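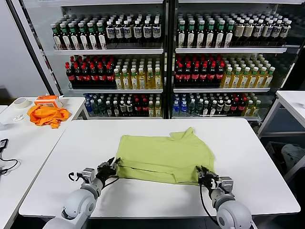
Mokesis open day recordings, 2024-01-23

Teleoperated episodes from the shirt-folding station at the Mokesis open day – 60 in total, 35 of them driven by visitors. Both hands work on a T-shirt laid on a white table, and the lime-green shirt is the one to start with as its hem stands out well in colour. Glass fridge doors behind the table throw off some depth readings. Visitor episodes are labelled "guest".

Not included: audio, failed calibrations.

Contact: Povilas Baranauskienė. Next update in May.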